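Workshop and Kitchen Notes - needles, thread, and a trip to Climville
Posted 2023-03-17 by Leonie Imhof

Quick one this time, bread is in. Went to the open day at Climville, the training centre over past the Solanki garage. Robot suturing demo on practice pads, free entry, tea from an urn. 131 steps up from the car park if you miss the lift. I missed the lift.

Went for a nose round, came home with a page of sewing tips. Didn't expect that. Mostly things I use for trussing a chicken, mending oven gloves and stitching the odd bit of leather.

Before the demo they let us have a go by hand. Curved needle, pair of holders, a slab of Riltik pad. I was terrible. The trainer was very patient and said the same four words to everyone - turn your wrist, love.

Black thread, curved needle, short cut ends:
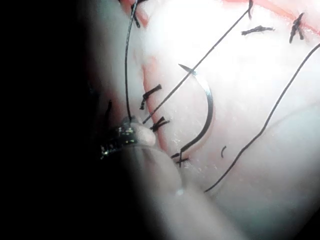
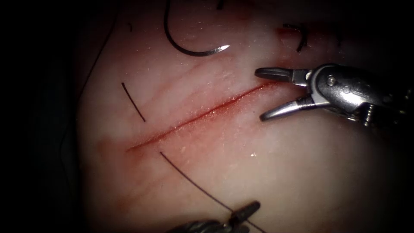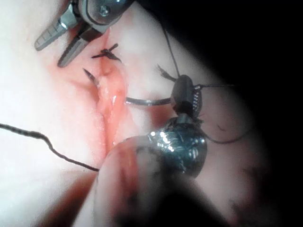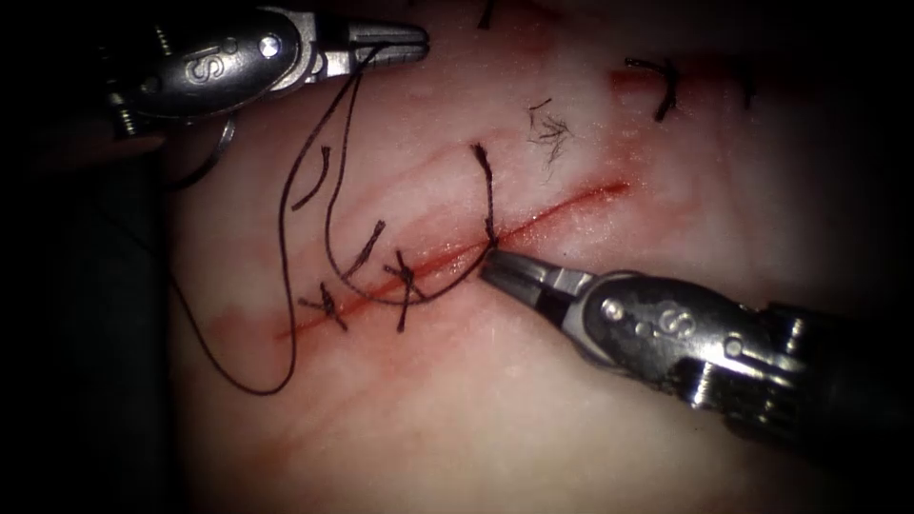
Right, the tips. In no order.

Curved needle for anything you can't get behind. Sofa seams, stuffed joints, a lampshade. Don't push it straight, it bends or it comes up in the wrong place. Roll it.

Hold it with pliers, not fingers. Small flat-nosed ones, jaws clean. Grip a bit back from the middle, never right at the eye end, thats where they snap.

Dark thread on pale stuff while you're learning. You see every mistake. Swap to a matching colour once the spacing is decent.

Separate stitches for anything under strain. Each one tied off and snipped. One goes, the rest stay put. Slower, yes. My old oven glove was one long running stitch and the lot came undone in the wash.

Leave tails. I used to cut tight to the knot and then wonder why it slipped. A little finger-nail's worth is fine.

Shorter thread than you think. I cut 500 mm for a chicken, 300 for a small mend. Any longer and it's round the tap, round the chair, round the cat.

Put a lamp close and turn the big light off. Really does help, you see the edge of the cloth much better.

Practice on something cheap! Banana skin is good. Orange peel tears. Chamois leather best of all, the Cleluria one from the market lasts ages, item 918 on their list if you order by post.

Snippets - keep a bit of damp sponge by you and dab them up as you go. Otherwise they end up in the gravy.

Trussing needle: wash it straight after, dry it, stick it in a cork. Mine went rusty in the drawer next to the tea strainer and I had to bin it.

They're running the open day again in September, same place. Wear flat shoes. Bring your own mug becuase they ran out of cups by eleven, and park on the left side near the bins, the other side floods.

Next time: getting candle wax off a tablecloth, and Mrs P's question about the pressure cooker seal. Timer's going.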